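How to Prepare Your Desk and Hand Over Tasks Before an Automation Changeover

Applies to: office staff at Drostico, Records and Correspondence
Issued by: Workplace Transition Office
Last reviewed: Nov 11, 2021

Incoming mail sorting, file renaming and first-pass data entry are moving to the Atar workflow system. The system will handle around 2000 items a week that are now opened and keyed by hand. Staff will continue to review exceptions, answer callers and approve final records. No position is being removed as part of this changeover, but most daily schedules will look different.

Before you begin

You will need your current task list, your Atar sign-in and one uninterrupted hour. If you share duties with a colleague, complete the steps together.

Step 1. List your repeated tasks

Write down every task you perform at least once a week. Include informal ones, such as forwarding a supplier's letter to the correct team. These are the tasks most often missed.

Step 2. Mark what requires judgment

Place a J next to any task in which you decide something for yourself — for example, whether a complaint is urgent. Tasks marked J stay with you. All others go on Form 219.

Step 3. Record the exceptions

For each task on the form, describe the cases that do not follow the usual pattern. Sarla Chaturvedi's team builds the sorting rules directly from these notes, so please use plain wording and avoid initials known only to your unit.

Step 4. Run both methods side by side

During the trial period, continue your manual work as usual and compare it with the Atar results at the end of each shift. Report any mismatch within 24 hours. Do not correct the system's entry yourself, even if the error is obvious.

Step 5. Review your workstation

Paper trays and date stamps may be returned to supply once your trial is signed off. Personal items, books and plants may stay where they are. Staff who will spend more time reviewing on screen may request a chair or monitor adjustment from Asmaa Salem.

Step 6. Meet with your supervisor

Agree on how the freed hours will be used. In the October pilot, most participants moved to caller support or records quality. Training for both is held during paid hours.

Questions about the form go to Deirdre Daly, extension 611. 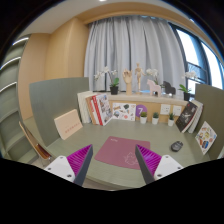 Completed forms are kept with your unit's transition file. A copy will be returned to you after the supervisor meeting, with the agreed start date written on the first page.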